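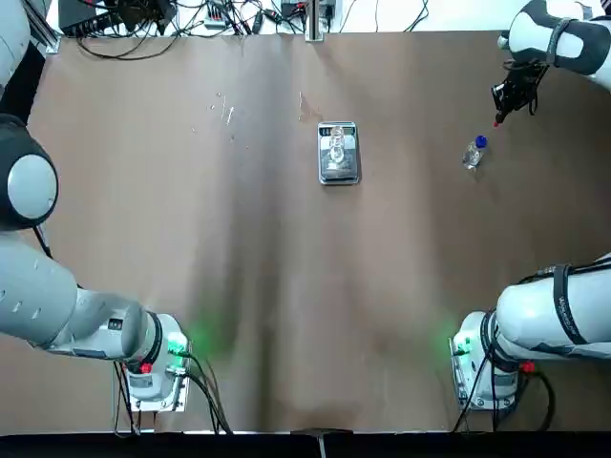
Scale with glass vessel on the plate, small blue-capped bottle alongside. Work surface covered with brown paper.

Weighing small amounts of liquid at the bench
Last revised 2022-02-02

Most finish recipes and cleaning concentrates are given by weight. Measuring them by volume introduces errors from foam and from the curve of the liquid surface. A small digital scale removes both, provided the setup is sound.

Surface
Cover the table with brown kraft paper and tape it at the corners only. Taping along the full edge traps creases, and a scale standing on a crease will rock. Press on each corner of the scale in turn. If the reading moves and does not come back to zero, shift the scale to a flatter spot. Brush away scraps before setting it down — a sliver under one foot is enough to tilt it. Replace the paper when it is stained through.

Vessel
Glass is preferred for solvents and oils. Stand the vessel in the middle of the plate. Off-center loads read low on many inexpensive scales. Check the weight of the empty vessel against the rated capacity, as the tare key does not give that capacity back. On a 1,000 g scale, a vessel weighing 161 g leaves 839 g for the contents.

Procedure
1. Switch the scale on with nothing on the plate and wait for a steady zero.
2. Set the vessel on the plate and press tare.
3. Open the bottle away from the scale. Caps tend to drip when they come off.
4. Pour against the inside wall of the vessel. Stop short of the target and let the reading settle.
5. Add the remainder by drops. A squeeze bottle or pipette is suitable.
6. Write the figure down before lifting the vessel. Many scales shut off after a few minutes and lose the tare.

Bottles
Small plastic bottles tip easily when nearly empty. A capped bottle may lie on its side during the work, but store it upright. Label the bottle body; caps get swapped.

Drafts
A fan or an open window will move the last digit. Close the window, or stand a cardboard screen on the side the air comes from.

Correction, October: step 2 previously had tare before the vessel was placed. Reported by Anderson Cavalcanti.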